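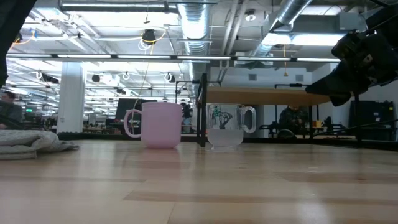

Guides > Thaler Bench Top > Set-up > Section 2: Mugs and Drinks

Print this page | E-mail this page

2. Setting up a mug corner

A butcher-block top is a wonderful place for a drink. The strips of pale and darker wood make even a plain mug look good, and the varnish wipes clean in seconds. Take a little time to set up your corner properly and you'll enjoy it for years!

1. Fit the Drekari raised shelf first, with its rail along the rear edge of the top. Tighten both end posts by hand, then give each one 2 quarter turns with the key.

2. Wipe the top with a soft, damp cloth, going with the strips, then go over it again with a dry one.

3. Stand your everyday mugs in front of the shelf. Leave enough room to lift each one straight up without knocking the board (tall mugs need more than you think).

4. Turn the handles toward the hand that will reach for them.
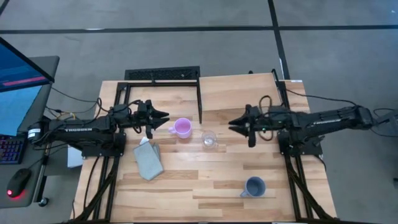 5. Fold a cloth and keep it on the table, within easy reach of the mugs. Gray is a great choice, as coffee drips hardly show on it.

Note: Mix your mugs! Pink, blue-gray and clear glass all look lovely against this wood, and everyone remembers which one is theirs.

CAUTION: The varnish is safe up to 40 degrees Celsius. Use a coaster under anything hotter.

CAUTION: Never drag a mug with a rough base. If you do leave a scratch, rub it lightly with 800 grit paper and apply Wostgate clear varnish. Let it harden overnight before you put anything back.

Back | Contents | Next: Oiling and Care | Cidgate Support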